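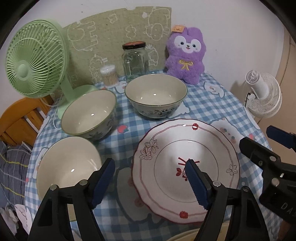

Bowls and a plate on a table with a checked tablecloth. Can you find the animal faces on the cloth?

Why are bowls and plates so shiny?

Run your finger around the inside of a clean bowl at home. It feels smooth, almost like glass. In fact, it is a kind of glass! The shiny skin on a bowl has a name. It is called glaze, and today we will learn where it comes from.

It begins with mud

Many bowls and plates are made from clay. Clay is a very fine and sticky kind of earth. When clay has water in it, you can push it and roll it and it keeps the new shape. When the water goes away, the clay becomes hard, but it is still weak. If you put soup in a bowl of dry clay, the bowl would slowly become mud again. This would be a very sad lunch.

So the potter (a person who makes things from clay) puts the bowl in a special oven. This oven is called a kiln. A kiln is much hotter than the oven in your kitchen. Inside it the clay changes forever, and after this it can not turn back into mud. Clay that was baked in this way is called ceramic.

The glass coat

After the first baking, many bowls are still a little rough, and some of them can drink water like a sponge. Now comes the glaze. Before it is baked, glaze looks like thin paint or like milk. It has very small grains of sand and other minerals in it. The potter dips the bowl in the glaze, or pours the glaze over it.

Then the bowl goes back in the kiln. The grains melt and run together, and when they cool they make one thin coat of glass. Look at the white bowl on the left side of the photo. There is a small spot of light inside it. Light jumps back from a smooth surface, the same as a ball jumps back from a smooth floor. On a rough surface the light goes in many directions, and we do not see such a bright spot.

Where do the flowers come from?

Two of the bowls in the photo have dark blue flowers on the outside. The plate has flowers too, but they are drawn with gray lines, and there are small red ones also. Its edge goes in and out like little waves. We call this a scalloped edge.

There is more than one way to put a picture on a bowl:

A painter can paint it with a brush, before the glaze. Then the picture stays under the glass coat, where your spoon can not scratch it.
A factory can print the picture on a thin sheet, and a worker puts the sheet on the bowl. It works a little like a sticker. The heat of the kiln makes the picture stay.

Blue is a very old color for bowls. It often comes from a metal called cobalt. Many colors burn away or change when the kiln is very hot, but cobalt blue stays strong. People have painted with it for many hundreds of years.

A colored line on the rim

The rim is the top edge of a bowl. All the bowls in our photo have a green rim, and the plate has a thin red line near its edge. To make such a line, a painter can set the bowl on a small wheel that turns. The painter holds the brush still — the bowl does the moving!

Try it yourself

You need a paper plate, a pencil and a marker. Push the pencil through the middle of the plate (ask an adult to help you). Hold the marker so that it touches the plate near the edge. Now a friend turns the plate slowly. Did your line meet its own beginning? It is more difficult than it looks, so try it a few times.

New words

Clay: soft, sticky earth that can be shaped
Kiln: a very hot oven for clay
Glaze: a thin coat of glass on a bowl or plate
Rim: the top edge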